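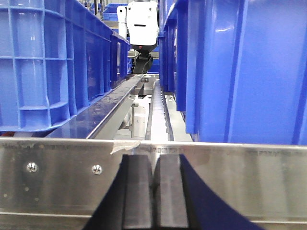
How to clean stainless steel panels without making new scratches

By Janaka Debnath, 7/13/22

I have been cleaning steel surfaces for my work at Tautahi since four years, first in the kitchen and later in the packing room. Many people ask me why their panels look grey and cloudy after washing. Mostly the cause is old soap that was not rinsed off.

What you need

Warm water
Washing-up liquid, a few drops only
2 microfibre cloths, one for washing and one for drying
A soft old toothbrush
A little white vinegar

Step 1. Switch off the equipment and pull the plug, if the panel belongs to a machine. Wipe away the loose dust with a dry cloth. If you start with a wet one, the grit stays in the cloth and scratches the steel.

Step 2. Look closely for the direction of the grain. Brushed steel has very fine lines, and you should always wipe along them, never in circles.

Step 3. Wash with the warm water and soap. Around screw heads and seams use the toothbrush, very gently. Do not let water run behind the panel.

Step 4. Rinse the cloth well and wipe again with clean water. I do this two times.

Step 5. Dry immediately with the second cloth. In January our tap water leaves more white spots, I do not know why. For these I put vinegar on the cloth, wait one minute and rinse.

About old scratches

Light scratches can be made less visible with a fine polishing paste, but please try it first in a hidden corner. Deep ones will remain. Never use steel wool, it leaves small pieces which can rust, and never use bleach.

Fingerprints come back quickly. A drop of baby oil on a dry cloth helps for some days, but do not use it where food is touching the surface.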